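4.2 Outlets, adapters and where charging happens

The second part of the survey looked at where people plug things in. We visited 47 households in Woltinton and Jenden and recorded every wall outlet in the kitchen, the main bedroom and the hallway, 1,588 in all. For each one we wrote down its type, its height above the floor, whether furniture stood in front of it, and what was plugged into it at the time of the visit. Extension strips were recorded separately and are covered in Section 4.4.

Most of the older homes in Jenden still had plain sockets on white faceplates. The newer fittings combine a socket with one or two USB ports in a single plate. They were most common in the Chamoun apartment blocks, where the landlord replaced the bedroom outlets during a rewiring program. Residents there were not asked which type they wanted, and several learned what the ports were for only when a visitor used one.

We expected the combined plates to reduce the number of separate power adapters left in the wall. The reduction was small. In 16 of the households with at least one combined plate, a plug-in adapter was the usual way of charging a phone, even when a port on the same plate was free. Figure 3 shows an adapter and a combined plate of this type.

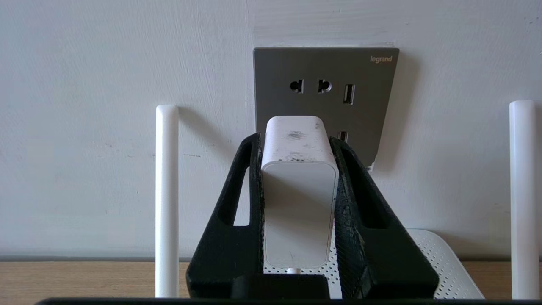 Figure 3. White power adapter at a dark gray legrand faceplate with a two-pin socket and two USB ports. The lower port is partly hidden behind the adapter.

Habit was the reason given most often in the interviews, but a tenant in Chamoun said that the ports charged her phone too slowly to be of any use before work, and that she would sooner have had a second socket. Her neighbors on the same floor made similar remarks. One household used the ports only for a reading lamp and a toothbrush stand, both of which stayed connected all day.

Spacing also matters. A block adapter is wider than an ordinary plug, and on a compact plate it can cover part of what is next to it. We therefore coded a port as "free" only if a cable could be inserted without moving anything else. Under this rule a port behind an adapter counts as blocked, whether or not the household ever tried to use it.

The condition of the wall was noted on the same form. Chipped plaster at the edge of a plate and patches of slightly different paint were entered as surface marks. We did not treat them as signs of a fault, and they were left out of the safety score. Loose plates were scored, as were cracked ones.

Outlet height was measured from the finished floor to the lower edge of the plate. Outlets less than 200 mm from the floor were the ones most often found behind beds and cabinets, and respondents over retirement age mentioned these more than any other problem. The full coding sheet, as used by the Nalteleo survey team, is given in Appendix B.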